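**Community Help > Data Collection > Handheld grippers**

# Putting containers on a two-tier rack: how much should I vary between demos?

Posted May 23, 2018 by **rackandpinion**

We're collecting demonstrations for a kitchen storage task with a pair of handheld grippers, one in each hand, plus a head camera. The job is simple for a person: pick up a container from the table and set it on a small black rack with two shelves. We have a mix of containers, some clear, some solid white, most of the clear ones part full of powder or something granular.

Our plan says 1000 demos before the first training run. We're a small group at the Sundilbridge site and have got through 22 so far, all by the same person. I watched them back and I have worries.

First, the wrist cameras go nearly blind on the big white container. Once the fingers have it, there's hardly anything else to look at. I don't know if the model can learn anything from those stretches or if I should trim them out. 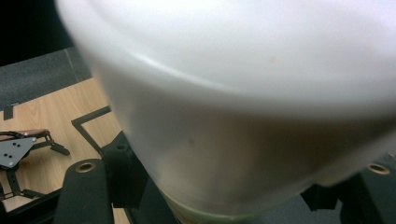
## What I'd like to know

- Do you keep the part of the demo where the object fills the wrist view?
- How many starting layouts do you use before you repeat one?
- Should the rack move too, or only the containers?
- Is it bad to have powder in the clear ones? It clings to the walls and never looks the same twice.

We log with Fundach and label the start and end of each pick by hand. Changing the label scheme is still possible but I'd rather do it now than at demo 500.

---

**tablegrain** wrote:

I ran a similar collection last November, jars and cups onto a shelf, so take this as one person's experience.

Keep the blind stretches. If you trim them, the recording jumps from "fingers near the container" to "container on the shelf", and the policy has nothing for the part in between. The head view is still there during that time. Check that the streams line up, though. Ours were off by 3 frames and we didn't notice until training.

Move the rack. We left ours in one place for the whole first batch, and the policy learned a spot on the table. It would carry the cup to where the shelf used to be and let go. After that we shifted the rack a little between demos and turned it now and then. Small turns were enough.

On layouts, we used a sheet with four columns: which container, where it starts, where the rack is, and which shelf it goes to. Whoever was collecting crossed off a row after each demo. Before the sheet, people said they were varying things and they weren't. Everyone drifts back to whatever is comfortable for their right arm.

Also think about what is already on the rack when the demo begins. If every recording starts with both shelves bare, the policy never sees a shelf with something on it.

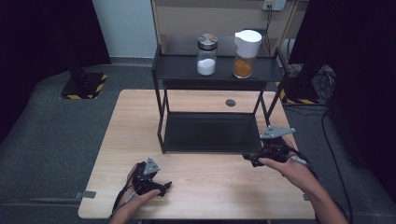

A jar near the back edge changes the way you come in with the next one, and you want those approaches in the data. We started a third of our demos with the top shelf part full, and placing got noticeably better. Do the lower shelf separately. The wrist angle is quite different under there and it deserves its own rows on the sheet.

Two smaller things. Watch where your cables go before each take, because a tug on the wrist shows up in the motion and you will not spot it until playback. And get a second person collecting soon. One person's habits are very easy for a model to copy. Our second collector tilted everything slightly to the left, and mixing the two sets helped more than adding the same number of demos from either of us.

---

**gilbert_bench** wrote:

just collect more, 22 is nothing. we didn't look at ours until we had a few hundred

---

**slowclose** wrote:

I disagree with the post above mine. Look at them early, like you're doing. Fixing a habit at 22 costs you an afternoon.

About the powder: leave it in. Clear containers are hard because the camera sees the table through them, and something inside gives it a shape to find. But include some with nothing in them too, or you'll have a policy that looks for a yellow blob and has no idea what to do with an empty glass. We had exactly that problem on the Flulska project. I'd also change how full they are every few demos. Don't wipe off the residue each time. Whoever uses this later won't be wiping theirs.

For the labels, I would split the pick into two parts, approach and close. Right now it sounds like you have one label covering both. The approach is where the wrist view is most useful. The fingers are open and you can see the object and the table in front of it, so it's worth being able to pull those pieces out by themselves.
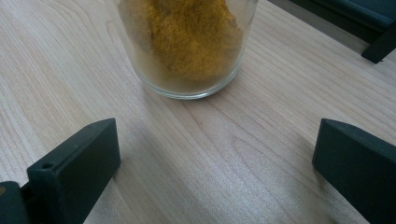 *Wrist view during the approach: fingers open, glass still ahead of them.*

I start "close" on the first frame where the gap between the fingers begins to shrink. Don't use contact as the boundary. With clear glass you often can't tell from the video when the fingers touch, and two labelers will pick different frames.

The other thing I'd check is speed. People new to handheld grippers rush the approach and then hover at the end, correcting. Practice takes help with that. I have new people do four and delete them.

---

**rackandpinion** wrote:

Thanks, this is useful. I'm going to keep the blind stretches, split the label, and make the sheet tonight. The rack hasn't moved once in the 22 we have, so I think those become our practice set.

tablegrain, did you mark the rack positions on the table with tape, or just go by eye? I'm worried about tape showing up in the wrist cameras.

---

**tablegrain** wrote:

By eye. We tried tape for a day and pulled it up again. The sheet only said "left", "middle", "right" and "turned", and that was close enough.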